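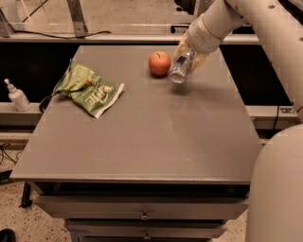 An apple, a green snack bag and a clear bottle on a gray tabletop.

A few of you asked me to explain the Aitken offer for Branico in plain words, so I made a pot of coffee and read the whole circular this afternoon. I own a small number of Branico shares, 400 of them, bought years ago, so please keep that in mind as you read. Thread, and I'm sorry in advance, it's a long one.

The basics first. Aitken is offering $26 a share in cash for all of Branico. That puts a price of $600 million on the company. No Aitken stock, no earn-out, no choice of one or the other. If the deal closes you get your $26 and you're done.

Branico, for anyone who has never run into it, is the clearing and settlement business that a lot of the smaller regional brokers use. When you sell a bond through one of those brokers, Branico is very often the one making sure the money and the bond end up where they should. Dull work, and I say that with love, because dull work pays a steady dividend!

Now the part that had my inbox filling up. Neven, the investment firm, is already the largest holder, and it has said in writing that it won't tender at $26. It hasn't named a price it would take. I've read the letter twice and I still can't tell you if that's a firm no or the opening of a haggle (my gut says haggle, but my gut also told me to sell Branico two years ago, so there you go).

Why does Neven matter so much? The offer only goes through if Aitken gets two-thirds of the shares. Aitken can waive that and drop down to a simple majority, it says so on the conditions page, but then it would own a company with a big unhappy shareholder sitting right there at every annual meeting. I don't think it wants that. I wouldn't.

Tadeo Fuentealba, who chairs the Branico board, put out a short statement this morning. The board "has not reached a recommendation and asks shareholders to take no action." People were reading all sorts of things into that. I'd go easy. Boards nearly always say this in the first week while the advisers are still doing their sums.

Kam-wah Sin over at Grollolbridge had a note out by lunchtime that I thought was very fair. Her view is that Aitken can afford a few dollars more without upsetting its lenders, and that the savings it's promising from merging the two back offices look a little hopeful. She has been covering both companies for ages and I always learn something from her.

On those savings: Aitken says 100 jobs would go, mostly in technology and support. It's one line, deep in the document, and I wish it had been nearer the front. If you work there and you're reading this, I'm thinking of you, and I hope somebody has told you more than they've told the rest of us.

Dates, as far as I can see them. The offer stays open through the end of November. The regulator has to approve any change of control at a clearing house and that review runs separately, so even a yes from everyone doesn't mean a check in the mail right away.

What am I doing with my own shares? Nothing yet. I'm waiting for the board's full response, and then I'll read that with another pot of coffee and come back here. Please don't treat me as your adviser, I'm a retired bookkeeper with a lot of opinions.

One small thing several of you asked: yes, the next dividend still gets paid if you're on the register in time, and no, it doesn't come off the $26. That one's on page four, and thank you to the reader who found it before I did.

4 min read

Related
What a two-thirds condition means for small holders
Clearing houses, explained slowly
My notes from the last Branico annual meeting
Reading an offer document without losing your afternoon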